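Jantar torrada é jantar, sim. Digo isso porque no último encontro do clube a Seema Sengar quase engasgou quando contei que, três noites por semana, o meu jantar é pão na torradeira com o que houver na geladeira. "Mas isso é lanche!", ela disse. Lanche por quê? Pelo tamanho do prato? Pela falta de panela suja?

Eu cresci numa casa em que jantar tinha arroz, feijão, carne e salada, e minha mãe chegava do trabalho às sete e ia direto pro fogão, de sapato ainda. A comida era maravilhosa (saudade daquele feijão!), só que ela comia por último e quase sempre em pé. Demorei anos pra achar isso esquisito. Quando fui morar sozinha, tentei fazer igual e durei dois meses.

Hoje tenho umas regras, poucas. O pão tem que ser bom, e aí eu gasto mesmo — prefiro economizar no queijo. Tomate vai com sal antes, pra soltar a água. Ovo mole combina com tudo. E sento à mesa, com prato e guardanapo de pano, que comer torrada em cima da pia deixa qualquer um triste.

A Neelam Bhatia, que discorda de mim em quase tudo, acha que essa conversa é preguiça enfeitada. Pode ser! Ela faz ensopado no sábado, congela em 10 potinhos e passa a semana muito satisfeita. Admiro, de verdade. Mas eu abro o congelador na quarta e não quero o que a Neelam de sábado decidiu por mim — quero decidir na hora, com fome, olhando pro pão.

O que me irrita é a culpa. Tem livro de 223 páginas sobre jantar rápido em que a receita mais curta pede caldo caseiro. Quem tem caldo caseiro numa terça? Eu tenho manteiga, uma lata de sardinha e meio limão, e com isso já recebi visita.

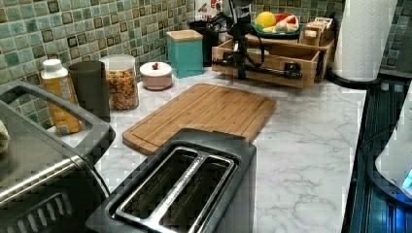
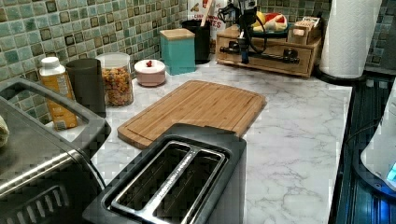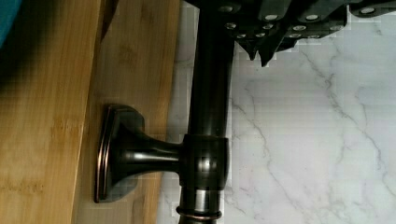
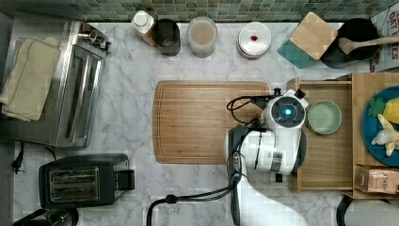 **Clube de Cozinha Dadach** | Opinião dos sócios

Se você também janta torrada, me conta com o quê. Ando querendo variar e já enjoei de abacate. A Seema prometeu trazer uma pasta de berinjela no próximo encontro, pra eu "pelo menos pôr um legume nisso". Eu levo o pão.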